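Keeping Kitchen Counters Clean Between Big Cleanups

A counter that gets wiped every evening rarely needs a real scrubbing. Most of the work is in getting things off it first. Mail, keys, chargers and half a loaf of bread all end up there, and then the cloth goes around them and the crumbs stay put.

Clear first, then dry wipe, then wet wipe. Going in with a wet cloth right away turns flour and crumbs into paste, and the paste ends up along the back where the counter meets the wall. Use a dry cloth or a bench scraper and push everything toward the sink or into your hand.

For everyday cleaning, a few drops of dish soap in a bowl of warm water is enough on almost any surface. Wring the cloth out well. Go over it again with plain water and dry it with a towel. Soap left behind dries to a dull film, and people often mistake that for wear.

Speckled counters hide dirt. This is handy until it isn't. Run your palm across the surface after wiping, because you will feel sticky spots that you can't see. Turning off the overhead light and setting a lamp or flashlight low on the counter also shows them up.

Dried-on food: lay a wet cloth over it for 14 minutes or so, then lift it with a plastic scraper or an old gift card. Don't use a knife.

Grease near the stove: a little soap straight on the cloth, small circles, rinse twice.

Coffee and tea rings: baking soda and water mixed to a paste. Leave it on for 20 minutes and wipe off without rubbing hard. Try it on a corner first.

Vinegar: fine on most laminates. Keep it off marble, limestone and anything else with lime in it. It etches, and the mark has to be polished out. If you don't know what your counter is made of, stick to soap.

The back seam is the place most people skip. Pull everything forward once a week (we do it Wednesday, before the trash goes out) and run an old toothbrush along it. If the caulk is cracked or has black spots that won't scrub off, cut it out and put in a new bead. A tube costs little and the job takes under an hour, plus drying time. Check the tube for how long to keep it dry.

Sponges should be thrown out often. Cloths are cheaper in the long run. I keep 31 of them in a drawer, so there is a fresh one for each day of the month and they all get washed hot together.

Teodor Jabłońska

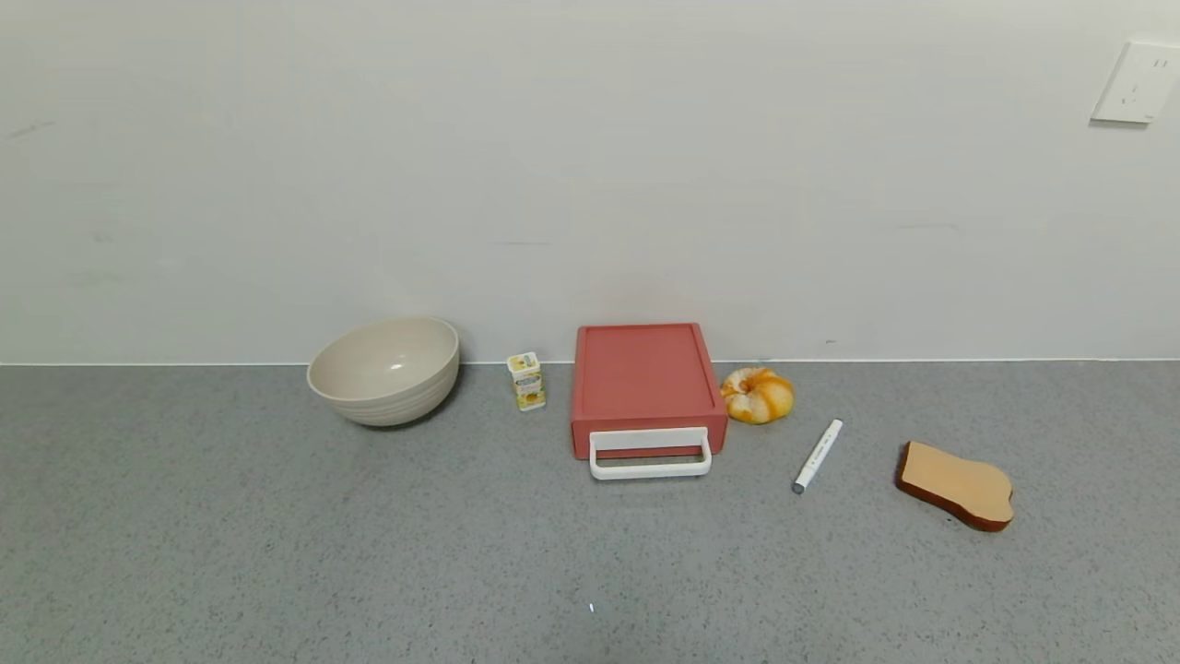
A bowl and a small carton at the back of a speckled gray counter.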